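Pretus manipulation method

The Pretus method is a procedure for teaching robot arms to pick up and set down everyday objects in places that have not been cleared for the purpose. It was developed at the Jullirer laboratory as part of the wider Grilora project on household and office manipulation. The method belongs to the family of imitation learning techniques, in which a control policy is trained on recorded examples of a task carried out under human guidance.

Background

Early work on robot grasping was mostly done on bare tables, with a small set of objects placed well apart. Policies trained in this way often failed when moved to an ordinary desk, where cables, screens and personal items change what the cameras record and limit the paths the arm can take. Clear and shiny objects added a further difficulty. Depth sensors tend to return poor readings from transparent plastic, and the outline of a clear bottle changes with whatever stands behind it.

The Jullirer group chose to record its training examples on working desks with their usual contents left in place. Drink bottles were adopted as the main test objects. They are cheap, easy to replace and sold in many shapes, and they must be kept upright during transport if they are open.

Procedure

Training takes place in 2 stages. In the first, an operator guides the arm through a complete pick-and-place motion while joint positions, gripper state and camera images are stored together. The standard training set contains 2000 such recordings. Objects are moved between recordings, but the larger items on the desk are not rearranged within a single session.

In the second stage, a neural network is trained to predict short runs of arm motion from the most recent images. Each predicted run covers 25 control steps. The robot carries out the first part of the run and then makes a new prediction, so that small errors in position can be corrected before the fingers close. Color changes are applied to the training images at random to reduce the effect of room lighting, including tinted light from nearby equipment.

A separate term in the training objective penalizes tilt of the held object. This term, known within the project as the upright cost, is applied only between the closing and the opening of the gripper. It has no effect on the approach, during which the wrist may turn freely.

Evaluation

The method was assessed on 4 desks that did not appear in the training set. A trial was counted as successful if the bottle was lifted, carried and released in a standing position, with no other object knocked over. The group reported that the policy performed best with opaque or filled bottles and less well with clear ones – a result in line with earlier studies of transparent objects. Removing the upright cost led to more tipped bottles on release but had little effect on the grasp itself.

Contact with loose cables was recorded separately. Most such contacts occurred on the return motion, after release, and were not treated as failures under the original scoring rules. A revised scoring sheet issued in December lists them as a distinct category.

Limitations

The method relies on a fixed camera, and its results decline when the view is blocked by the arm itself. It makes no use of touch sensing and cannot judge the weight of an object before lifting it. Handled cups and soft pouches fall outside the range of the training set.

Related work

The Mac Carthaigh benchmark, a set of tabletop tasks for comparing manipulation policies, includes an upright transport task based on the Pretus scoring rules. It differs in allowing the use of wrist cameras. 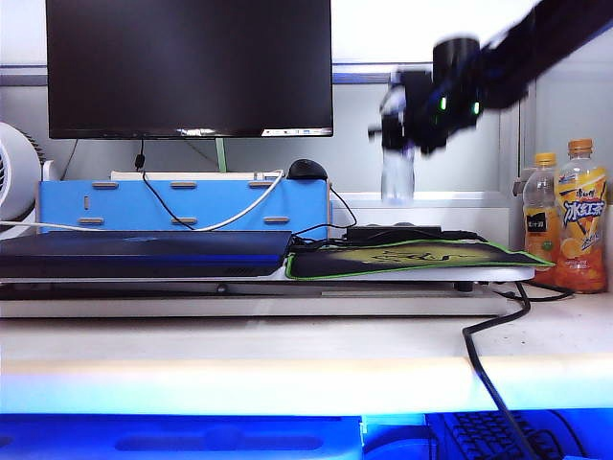
Robot arm holding a clear plastic bottle upright at a desk with a monitor and two bottles of orange-colored drink.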